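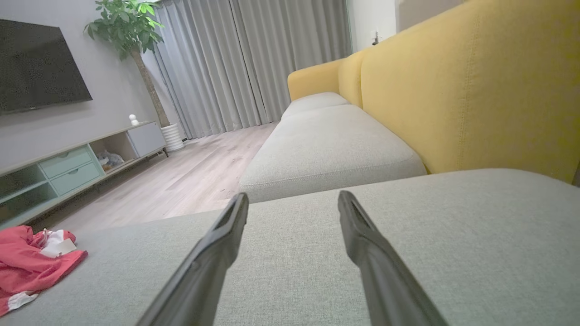
Is "sustainably managed plantation" timber worth paying extra for?

Asked January 29, 2025 in Wood, Land and Forestry

We're replacing a shed and a long run of fencing and I've had two quotes for the softwood. One merchant sells ordinary treated boards. The other only stocks timber from a plantation called Nirnden, and wants 204 for the same quantity the first one will do for 172. The leaflet says the plantation is "sustainably managed", that it "supports native wildlife" and that every tree felled is replaced with 3 more.

I grew up near a spruce block and I don't remember much wildlife in it. It was dark, the ground was brown needles, and the stream ran a funny colour every time they'd been in with the machines. So I'm doubtful. Does the label mean anything, or am I paying for the leaflet? And is the 3 for 1 thing as good as it sounds?

3 answers

Answer 1 (accepted)

It can mean something, but the leaflet on its own doesn't. "Sustainably managed" is a phrase anyone can print. What you want is a certificate number from a recognised scheme, and you want it on the invoice as well as on the wall of the shop. If the merchant can't put it on the invoice, the chain between forest and yard is broken somewhere and you may as well buy the cheaper boards.

The 3 for 1 line is the bit I'd ignore completely. Conifers are planted close together and thinned as they grow, so planting several for each mature tree felled is ordinary practice. They'd have to do it anyway to get a decent crop. It tells you nothing about the soil, the water or what was growing there before.

Questions I would ask them:

What was the land before it was planted? Old farmland is one thing, drained peat or cleared native wood is quite another.

How wide is the unplanted strip along the streams? A well run place will know this straight off.

How big are the clearfells, and how long do they wait before felling the block next door?

Is any of it left as open ground or broadleaf, and can they show you on a map?

I asked much the same of a supplier who buys from the Jadau estate and got a proper plan sent over, with the felling years marked through to the end of the rotation. I still had quibbles — the broadleaf areas were mostly the bits too steep to get a harvester on — but at least there was something to quibble with. When I tried it with Duman I got the leaflet again, as an attachment.

On wildlife, your memory is fair for a block in its middle years. Young plantings and thinned older stands can be better than people expect. An average across a whole forest hides a lot, so be wary of one.

Answer 2

Just buy the cheap stuff, its all the same trees. We've had ours up since July and no problems.

Answer 3

I'd go along with most of the first answer, except that I have less faith in the certificates. They're checked by sample, and the forest usually pays for its own inspection. I walked through part of Nindum a few years back, fully certified, and the ruts on the main extraction track were over my boots and draining straight into the burn. Perhaps the inspector came on a dry day.

That said, an uncertified forest has no one looking at all, so I'd still take the paper over no paper.

Something else to look at is where the other merchant's boards come from. You've assumed they are worse, but they may be from a certified forest too and the yard simply doesn't make a fuss about it. Ours had a code stamped on the pack wrap the whole time. Ask before you pay the difference.

And if it's wildlife you care about, a fence that lasts does more good than one that has to be bought twice. Check the treatment class for anything going in the ground. I've seen lovely green-labelled posts rotted through at soil level.

Comment from the asker: Thanks. Rang the dearer place and they're "looking into" the certificate number. Will wait and see — not holding my breath.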